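Hollbridge Tabletop Whiteboard Set

Data card and usage notes
Maintained by Fouzia Dhanial and Wajid Mohmand
Last revised: Sep 2, 2018

Summary

The Hollbridge Tabletop Whiteboard Set is a collection of 3,781 color images of small whiteboards standing on tables. It was assembled to support work on handwriting legibility, board cleaning and the detection of leftover marker on white surfaces. Each image is accompanied by a text record giving the state of the writing surface and any characters that can be read on it.

The set is divided into 29 sessions. All images within a session share a room, a table and a wall background. Sessions are stored in separate folders and should be kept whole when the data is split for training and testing.

Scope

The subject of the set is the small freestanding board of the kind used at desks and in classrooms. Wall-mounted boards, easels and glass boards are out of scope. Images in which the board lies flat on the table were removed before release.

Most sessions use short content: single numerals, single letters or brief words. Longer text was excluded at the review stage. Marker color was not restricted, although blue and black account for the greater part of the written boards.

Surface labels

Every image carries one of the following surface labels.

written: one or more characters can be read
residue: no readable character, but marks or smears remain
clean: no marks visible to the annotator
unclear: the surface cannot be judged, usually on account of reflection or obstruction

A board that shows a readable character together with smudges from earlier writing is labeled "written" and receives the secondary flag "smudged." The flag was added in the second round of annotation, after reviewers at Naqvi noted that smudges were being recorded inconsistently between sessions.

Reflection is recorded separately. White writing surfaces are often glossy enough to return dark shapes from objects in front of them, and these are easily mistaken for marker. Annotators were instructed to compare neighboring images before assigning "residue" to any board with a reflective area.

Sample views

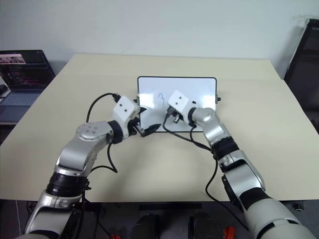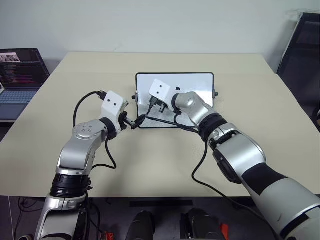 Sample views of a black-framed white panel propped upright on a beige tabletop. The first shows a blue handwritten 3 with gray smudges; in the second, the lower part of the panel is reflective.

Contents of each record

session: folder name
board_border: color of the border, where present
stand: yes, no or not determined
surface: one of the four labels listed above
smudged: yes or no
reflection: none, partial or full
text: the characters as read, or left blank
notes: free text, optional

The "text" field gives the characters exactly as written. Numerals are not spelled out. Where two annotators disagreed on a character, the field holds the reading chosen by the session reviewer, and the alternative is kept in the notes.

Side fittings such as clips, knobs and brackets are not labeled. Annotators described them in different ways depending on the viewing angle, and the field originally planned for them was withdrawn. Users who need this information will have to annotate it themselves.

Annotation procedure

Labels were produced by a team of 5 annotators at the Iltilwood office. Each image was labeled by 2 annotators working independently. Disagreements were passed to Wajid Mohmand for sessions with written boards and to Fouzia Dhanial for all others.

Known limitations

Backgrounds are plain in most sessions, commonly a white or off-white wall. Results obtained on this set may not carry over to cluttered rooms.

Faint strokes are underrepresented. Thin marker lines were sometimes missed in the first round, and a full recheck has been completed only for the written boards.

The order of files within a session folder does not indicate the order in which the images were taken.

Access and corrections

The set is distributed by Doretti on written request. It may be used for research and teaching and may not be resold. Corrections should name the session, the file and the field concerned. They are collected throughout the year and applied together in November, when a new version number is issued. Earlier versions remain available to users who need to reproduce previous results.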